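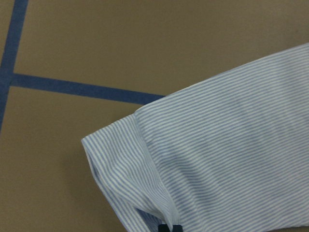 Reviews > Laundry > Garment steamers

Last updated: October

Kumsa handheld steamer review

I bought the Kumsa to replace an iron that had started leaving brown spots on collars. It has been in daily use in our house in Hornville for four months. I paid for it myself, at the Stasa on the bypass.

What you get is the steamer, a clip-on brush, a heat-proof glove and a measuring cup. There is no travel bag. The cord is long enough to reach from the outlet behind the bedroom door to the closet, but only just, and anyone with higher ceilings will want an extension.

The tank holds 300 ml. With the steam locked on, that does four shirts, or three if one of them is linen. Filling it is the worst part of the design. The cap is small and sits close to the handle, and if you pour straight from the faucet you get water down the grip. Use the cup.

Steam starts 40 seconds after you switch it on, going by the kitchen timer. The first few puffs spit, so point it at the floor or the sink before you bring it near fabric. After that it settles down. I have had water marks twice, both times when I tipped the head too far forward to get under a hem.

Results by fabric

Cotton shirts: good on the body and sleeves, fair on the button placket, poor on cuffs. If you need a sharp cuff for work you will still want an iron. For a shirt that goes under a sweater it is fine.

Linen: it takes out the deep creases from the suitcase and leaves the small ones. Two passes help, a third doesn't.

Polyester and blends: very good. A lined dress that used to take me fifteen minutes with a pressing cloth now takes five.

Wool: good – hold the head a little way off and let the jacket hang for a while before you wear it.

Curtains: slow, and heavy on the arm. My sister Akinyi Nyanda borrowed it for a pair of full-length ones and gave it back after the first panel.

Weight and noise

Full, it weighs 988 grams on my kitchen scale. That is fine for ten minutes. After that I switch hands. The noise is a steady hiss with a click from the pump, and you can hear the radio over it.

Hard water

Our water is hard. I used tap water for the first two months and got white flakes on a black skirt. I ran vinegar through it, rinsed the tank several times, and have used distilled water ever since. The manual mentions this on the second-to-last page. It should be on the first.

Compared with the Cusolberg

I had the Cusolberg upright on loan for two weeks. It gives more steam, its tank is far bigger, and the pole holds the hanger for you. It also takes up a corner of the room and the hose gurgles if it dips below the base. For a whole family's ironing I would pick it. For two or three things a day the Kumsa is quicker to get out and put away – it lives on a closet shelf.

Good: fast, easy to store, safe on blends.
Bad: fiddly cap, weak on cuffs, no bag.

Four out of five. I would buy it again at the sale price, and keep the iron for cuffs.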